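Tune book for the session - which one?
Folk & Trad board > Sessions and tunes

csenge_a
Been going to a slow session since February, fiddle, still rubbish. Everyone says get a tune book. Which? Seen the Denaritz one, 249 tunes, melody only. Any good or am I better off learning by ear?

BernieCrenshaw
Ear. Always ear. The book version of half those tunes isn't what anyone plays. I bought Denaritz years ago, learnt 6 out of it, turned up and got funny looks. Second parts all ironed flat.

lajosb
Disagree. Settings are fine, they're just from one fiddler in one valley. Says so in the intro, which noone reads. Good for jogging the memory - key, first two bars, off you go.

BernieCrenshaw
Its the intro that annoys me. "Collected from", then he's changed the modes. 3 of the minor ones are plainly dorian if you hear the old recordings.

lajosb
Which 3? Not being funny, I play from it most weeks.

BernieCrenshaw
Will dig it out tonight. One's the slow march near the back.

calado_box
Box player here so ignore me on bowing. I do both. Listen for a week, then look at the dots for the bit I keep fluffing. Chords in the back of Denaritz are awful though, cross them out.

csenge_a
Ok so ear first, book for emergencies? Is over 4 tunes a month daft for a begginer?

calado_box
Bit much. Two, and play them till the neighbours complain.

lajosb
Four's fine if they're polkas. Still waiting on those modes Bernie
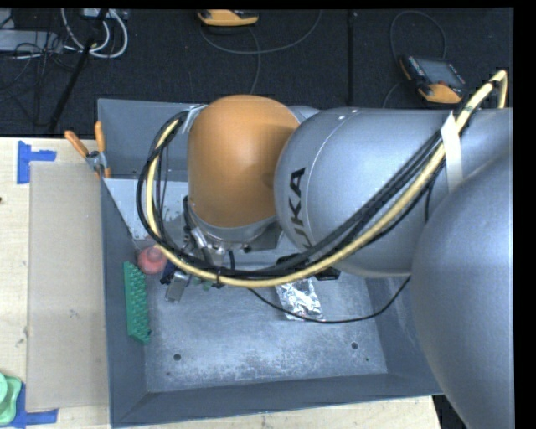
Orange and grey robot arm over a metal bin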